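Eltside Garden and Allotment Society
Minutes of the general meeting, 07/01/2018
Meeting room, Buchanan Hall

Chair: Ailsa Tosh
Present: 22 members. Apologies were received and are listed in the book.

1. Minutes of the last meeting

The minutes of the March meeting were read and approved with one correction. Under item 4, "the north gate" should read "the lane gate." The secretary has changed the file copy.

2. Matters arising

Lane gate. The new latch has been fitted. Several members reported that it sticks when the gate is pushed from the lane side. Ailsa will look at it and file down the plate if needed. Members are asked not to leave the gate propped open with a brick in the meantime, as deer got in twice in June.

Water. The second standpipe is working. Pressure is low in the evening when both pipes are in use. It was agreed to leave things as they are until the end of the season.

Compost delivery. The Urnier load came in May and was shared out by plot. There was some complaint that the last few plots got mostly sticks. Next year the load will be turned before anyone takes from it.

3. Money

The balance at the end of June was $1,390. The water bill for the quarter has not come in yet. Two plot rents are still outstanding and reminders have been sent.

A member asked why the insurance had gone up. The chair said the old policy did not cover the tool shed and the new one does. The accounts were accepted.

4. Waiting list

There are people waiting for plots, and plot 22 has not been worked since last fall. A letter was sent in April with no answer. It was agreed to send one more letter giving 30 days, after which the plot will be offered to the next name on the list. The raspberries on that plot will be cut back now so they do not spread into the path.

There was a discussion about splitting large plots in half when they come free. Those in favor said a half plot is enough for most beginners. Those against said the water line and the paths would have to be moved. No decision was made. The chair asked for a sketch of how plot 22 might be divided, to be brought to the next meeting.

5. Summer flower show

The show will be held in the hall in August. The classes are the same as last year except that "three stems, any lily" has been dropped for lack of entries. A class for table arrangements has been added, with fresh and artificial flowers judged separately. Entries must fit on a card table and may not be taller than the person next to them can see over when seated.

Flowers on a red cloth
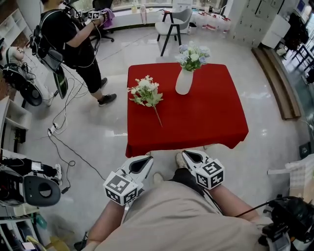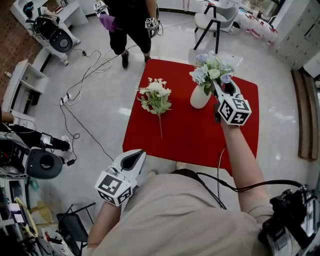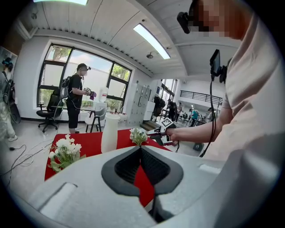 Ailsa asked whether the artificial class should be in the show at all, and said she would support it this year if no points from it counted toward the Floltari Cup. She thought members who had been out watering since May would feel hard done by otherwise. Others felt it would bring in people who come to the hall but do not have a plot. A vote was taken. The class stays, and no points from it will count toward the cup.

Entry fees will be 50 cents per entry, free for children. Entries close at 9:30 in the morning and judging starts at 10. The hall must be cleared by 5. The judge from last year has been asked again and has not yet replied.

Tables will be borrowed from the hall. Members who have plain cloths to lend should put a name tag on them. Last year two went home with the wrong people.

6. Slugs and beetles

Japanese beetles have been seen on the beans and on most of the roses along the south fence. Picking them off into soapy water in the early morning was suggested. Traps were discussed, and the feeling of the meeting was that they draw in more beetles than they catch. Anyone who has already hung a trap is asked to move it well away from other people's plots.

Slugs are worse than last year on the lower plots. The grass along the ditch will be cut shorter. No pellets are to be used on the shared paths on account of dogs.

7. Tool shed

The small mower will not start and will be taken in for repair. The cost is expected to be around $60. The large mower is fine but must be put away with the blade clean. The sign-out sheet is not being used. A fresh one has been pinned inside the door with a pencil on a string.

The good wheelbarrow is missing. If it is on your plot, please return it.

8. Any other business

A member asked if bonfires are allowed on weekday evenings. They are not allowed at any time between May and the end of September.

There was a request for a bench near the lane gate. It was agreed in principle, with the cost to be found out before the next meeting.

Surplus zucchini may be left in the crate by the shed. Please do not leave them on other people's plots.

The next meeting will be in the same room in September. The date will be posted on the shed door.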